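Pamitz teleop demos, simulated wrist view

Episodes recorded by remote control in the Nilau simulator. An operator drives the arm with a hand controller; arm pose, gripper opening and the wrist view are logged at every step. The set has 2,000 episodes across 4 tasks, with 50 held out per task for testing.
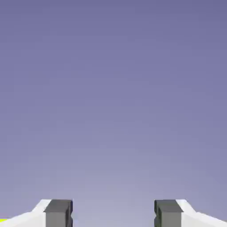
Wrist view, gripper open, nothing between the fingers.

Gripper opening is stored as a single value from 0 (closed) to 1 (open). Actions are relative to the previous pose. Failed attempts are kept and carry success = 0; filter them before training if you only want clean demos.

Known issue: episodes exported before August lack the controller button state.

Maintainer: Rosângela Quintana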